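On Tuesday, Corentin Chauvin wrote:

> Hi all,
>
> I've now read the stormwater fee packet twice and I still don't understand why the town wants to take this out of the property tax and put it on a separate bill. My house is small. My taxes are already what they are. Now I get a line for $103 a year on top, and the public works office tells me it's "not a tax." If it comes in the same envelope and I can't refuse to pay it, what is it?
>
> Also, does anyone know if gravel counts? Mine is gravel. The form only says "hard surface."
>
> Corentin

Hi Corentin, hi everybody,

OK, I went to the Lostum session last night so I'll try to answer this while it's fresh (and before I lose the envelope I took notes on). Sorry in advance for the length!

First, your last question, as it's the easy one. Gravel counts if you drive on it. A gravel path to the back door doesn't count, a gravel driveway does, and they treat it the same as asphalt. I know, I know. Katia Donati asked about exactly this and the answer was that car tires pack it down until water runs right off. She didn't look thrilled, and her driveway is about twice as long as yours.

On tax versus fee: I'm with you that it feels the same coming out of the checking account. The difference they're leaning on is who pays. Right now drains and culverts come out of the general fund, so you pay by what your house is worth, and the church and the two clinics and the county garage pay nothing at all, though they have some of the biggest parking lots in town. Under a fee, everybody with a roof or a lot pays by how much hard surface they have. There are 41 exempt parcels on the list and every one of them would start getting a bill. That's the part I like, to be honest with you.

The part I don't like is that the general levy doesn't go down. I asked. I asked twice, because the first answer was about bond ratings. The money that used to go to drains would stay in the general fund and be "available for other priorities," and there's no list of the priorities. So for a small house you're right, it's $103 on top, period. If they'd drop the rate by even part of that I'd be a lot friendlier about the whole thing.
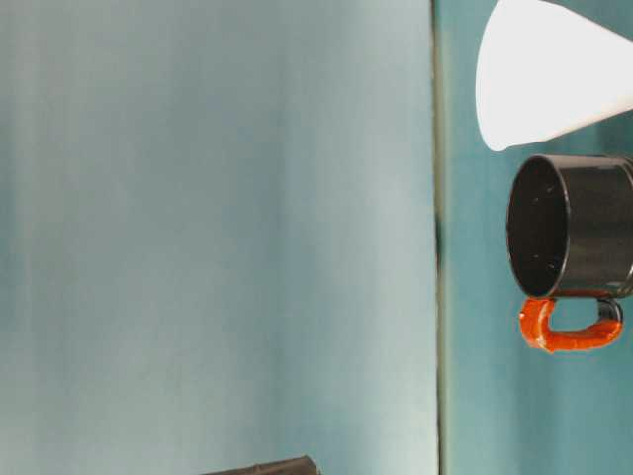
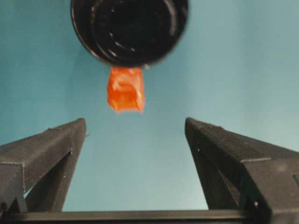

Now the tiers. The draft has three for houses, and you get put in one from aerial maps, which Werkon did under contract. Aslı Polat pulled her own record and they had her shed on there twice, plus a piece of the neighbor's patio. She got it fixed with one phone call – but she knew to look! The packet says 584 homes sit in the top tier and I'd bet a decent lunch that a few of those don't belong there. You can look yours up by parcel number at the assessor's counter. It isn't online yet. They said August.

If you think your tier is wrong, the appeal form is one page and it's free, but you only get 30 days from the first bill and it doesn't stop the clock on paying. You pay, then they credit you. Erdal Kılıçarslan wanted to know if the credit carries interest and it does not.

There's also a rain barrel and rain garden credit, and it's better than I figured. Up to a quarter off, if you let them come look at it. I have one barrel, and one barrel gets you zilch. You need to catch the water from half the roof, so for most of us that means four downspouts and a lot of lugging things around the yard. The Yaman Street people already have that swale along the back lots and might qualify as a group, so if you live over there, please ask about it and tell the rest of us what they say.

Two other things I scribbled down:

- Renters won't see a bill, but landlords will, and you can guess where that goes. No one from the town had thought much about leases that are already signed.
- Businesses get charged by measured area, no tiers. The Prevano warehouse would owe $666 a month under the draft, which they're not happy about, and they had a lawyer there in the second row who took more notes than I did.

As for what to do, I'm writing in to say yes to the fee if the levy comes down with it, and no if it doesn't. Written comments count the same as speaking, and they take email. If you'd sooner talk, you get three minutes and the microphone is awful, so stand close. I'd ask the levy question again if you go, in as few words as you can, so there's less room to wander off to bond ratings.

Corentin, bring your parcel number over sometime and we can check your tier together. I have to go down to the counter anyway about my dog license. And if anyone has the old drain map, the paper one with the culverts penciled in, I'd love to borrow it for a couple of days. The one in the packet leaves off everything south of the rail line.

Efa James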